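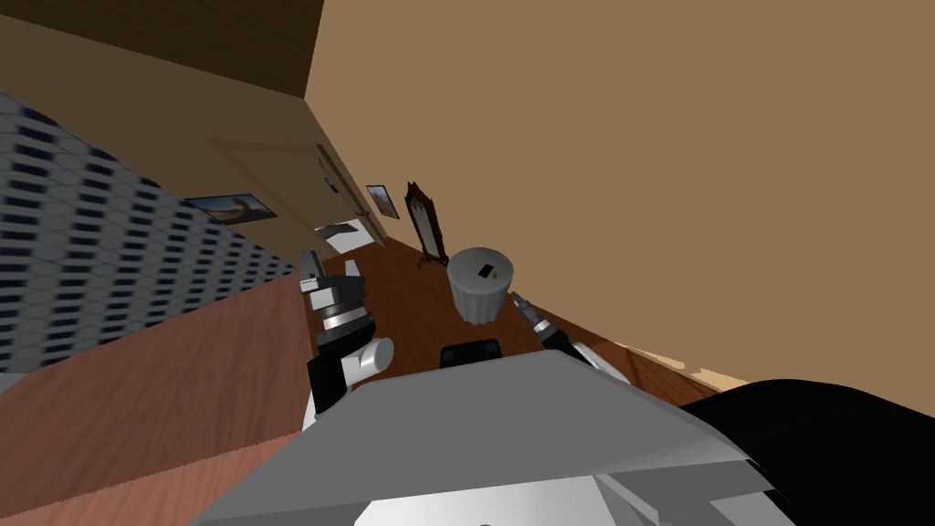 Courses > Health and Fitness > Student Projects > Summer

Overview Projects Deadlines Staff Log in

Jump rope for people who don't exercise: a six-week home plan

Ramiro Calvo
Prieto College, Intro to Exercise Science, final project report

Summary

Seven adults, none of them regular exercisers, followed a jump rope plan at home for six weeks. Two short sessions a week. Two versions of the plan, one with fixed rest and one where you rest when you want. I wanted to see which one people stick to. Short version: the free-rest group skipped fewer sessions and complained less, the fixed-rest group got better at the actual jumping. Everybody's calves hurt at the start. Small project, no real statistics, see Limits.

Why jump rope

Cheap. Takes up almost no room. You can do it in a driveway. Most plans for beginners are walking or running plans, and those are fine, but they need time and a decent place to go, and several people I asked said they'd feel silly running on their own street. A rope you can use behind the garage.

The problem with rope is that it's hard right away. Walking you can do badly and still be walking. Rope, if you miss, you stop. So beginners get tired and also annoyed, and I think the annoyed part is what makes them quit. I couldn't find much written for total beginners that takes the tripping seriously. Most of the stuff I found assumes you can already string jumps together and goes straight to intervals.

So my question was about rest. If you tell a beginner exactly when to rest, does that help, or does it feel like school?

What I expected

I expected fixed rest to win on everything. The reasoning was that beginners go too hard early, and a timer stops them. I also thought free rest would turn into mostly rest. I was partly wrong, more on that below.

People

Seven people. Mostly relatives of classmates plus a neighbor of mine. All adults, all said they did no planned exercise at the time. I asked everyone to check with a doctor first if they had any heart, knee or ankle trouble, and one person swapped out of the project for that reason before it began and is not counted in the seven. Everyone signed the form from the course packet.

Groups were drawn from a hat. With seven they're uneven, I know.

Equipment

Everyone got the same rope, a Fomau basic, plastic cord with foam handles. Cut to length by standing on the middle of the cord and pulling the handles up to the armpits. Beginners do better with it a bit long. Shoes were their own. I asked for anything with a cushioned front, no sandals, no bare feet on concrete. Fixed-rest people used the Grokora timer on their phones. Free-rest people used any clock in the house.

Surface was the thing I should have controlled and didn't. Driveway, patio, carpet, a garage with a rubber mat. Carpet catches the rope. The carpet person told me so in the first week and I told her to move outside if she could, which she did when it wasn't raining.

The plan

Same warm-up for all: march in place, ankle circles, calf raises holding a wall, then some jumps with no rope, just turning the wrists.

Fixed rest: jump while the timer says jump, rest when it says rest. If you trip, start again right away inside the same block. Rest blocks were longer than jump blocks at the beginning, then equal.

Free rest: same total session length, but jump and rest as you like. Only rule, don't sit down. Walk around.

Both: stop on sharp pain, stop if dizzy. At the end, walk slow, stretch calves against a wall. Leave at least a day between sessions. Nobody was asked to do speed, double unders, any of that.

Each person kept a paper log. Session done or not, longest run of jumps without a miss, how hard it felt, anything sore, and a line for comments. I called everyone once a week. Calls were supposed to be short and mostly weren't.
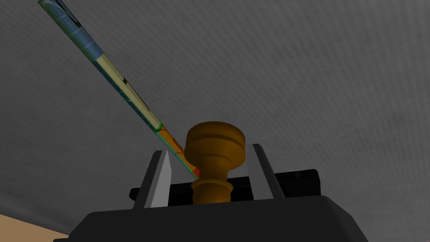
Clinda, 2018-08-07

Logs are in. All of them except one, which got left on a porch and is readable but wrinkled. Writing this part up the same evening so I don't lose track.

Sticking to it

Free-rest group did better. Missed sessions were mostly in the middle weeks, and in the fixed group they came in a row — once a person missed one they tended to miss the next. Free-rest people missed one here and there and came back. When I asked about it on the phone the fixed group talked about "falling behind," as though the timer was keeping score. It wasn't, the blocks don't change if you miss a session, but I hadn't explained that well enough. My fault. That should be in bold at the top of the sheet.

Nobody quit completely, which surprised me.

Getting better at it

Fixed-rest group. Clear in the logs, longest run of jumps went up nearly every week for them and for the free group it went up early and then sat there. I think it's the rule of starting again right away after a trip. Free-rest people tripped and took that as the signal to rest. So they practiced stopping. The fixed people had to pick up the rope and go.

One free-rest person wrote in her comments "I rest when I mess up" and that's more or less my whole finding.

How hard it felt

Everyone rated the early sessions hard. By the end both groups rated them medium, and the free group got there sooner. Not sure what to make of it. Could be they were doing less. I didn't have them count total jumps because I thought it would be too annoying, and now I wish I had, even just for a couple of sessions.

Soreness

Calves, everybody, in the first two weeks. Shins in the two people on bare concrete. One moved to grass for a while and said it was awful for the rope but good for the shins. Shoulders for a couple of people who were swinging from the whole arm. I showed them over a video call how to keep the elbows in and turn from the wrist, and the complaints stopped after that, or they got tired of telling me.

No injuries. One person had a sore heel that I told to take a week off. He did, and went back to it after.

Things people said

Copied from the logs, lightly cleaned up:

"Did it before breakfast, never again before breakfast."
"Downstairs neighbor asked if we were moving."
"The beep makes me mad but I do what it says."
"Longest ever today!! Then hit the lamp."
"I like the part where you walk around."
"Ankles feel stronger on the stairs? Maybe imagining it."

The stairs one came up with someone else too, on a call. I didn't measure anything that would show it. Would be worth a single-leg balance test before and after next time.

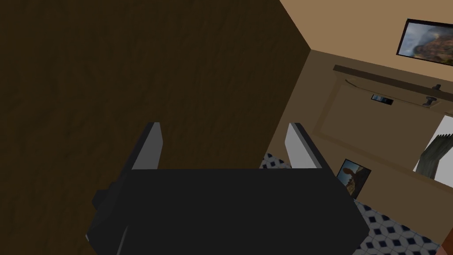 Figure 3. Gripper with two upright fingers, light gray pads on the inside.

Discussion

The two plans were good at different things and I'd combine them. Free rest at the start, when the main job is getting people to come back at all. Then after a couple of weeks bring in the restart rule, which doesn't need a timer. Trip, pick it up, go again, rest after the next good run. I think the timer itself was the least useful piece. People liked it or hated it and it didn't seem to matter much which.

The other thing is the explaining. My instruction sheet was one page and I was proud of that, but it left out what to do when you miss a session, what to do about carpet, and how loud it is if you live above someone. All of that came up in the phone calls. A second page would of saved me a lot of calls. On the other hand, I suspect the calls are part of why everyone finished. Can't separate that out with this design. A proper version would have some people with no calls.

Weather mattered more than I planned for. It rained a lot in the middle of the project and the missed sessions line up with that pretty well, in both groups. Anyone outdoors needs a backup, and the no-rope version (same jumps, turning the wrists) is fine as a backup and quieter too. I only thought to suggest it late.

Limits

- Seven people. Uneven groups.
- Self-reported everything. No one watched the sessions.
- Different surfaces, different shoes.
- Longest run is a skill measure, says little on fitness. I had planned resting pulse but half the readings were taken after coffee, so I dropped it.
- I know some of these people and they may of been nice to me.
- Six weeks is short. I don't know who is still jumping.

What I'd change

Count total jumps in at least a few sesions. Same surface, or at least give everyone a mat. Balance test. Written answer to "I missed one, now what" (answer: do the next one as normal). Start the calf raises a week before the rope. Hand out a slightly heavier rope, the light cord floats in wind and the people outside all noticed it.

Blank log sheet and the instruction page are in the appendix folder. Raw logs available from me, names removed.

Thanks to everyone who jumped, and to the neighbor downstairs from participant two.

Related projects
- Stretching before bed: a sleep diary study
- Does music change how long people walk?
- Wall push-ups for office workers
- Water breaks in pick-up basketball
- Choosing shoes for a first gym class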